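Thursday, September 24, 2020. Open day at the Agyeman mill, notes typed on the bus home.

Got there late, parking a mess. Brick shed dates from 1875, smells of wool grease. Nii Boateng took our group, 18 of us, masks on. Carding room first. LOUD. Could not hear half of it.

Upstairs is cutting and finishing. Nice light, long windows. Kekeli wanted to stay, I wanted coffee. Scissors get sharpened in house, wich I liked.

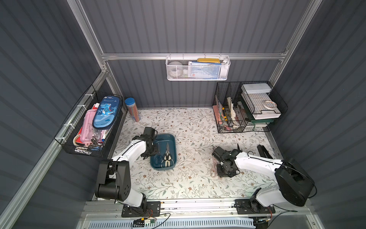 ## Shop and lunch

Blankets $145, seconds $100. Bought a second, flaw is one pulled thread near the hem. Soup ran out before one. Next open day in November, book early, go in the mornng.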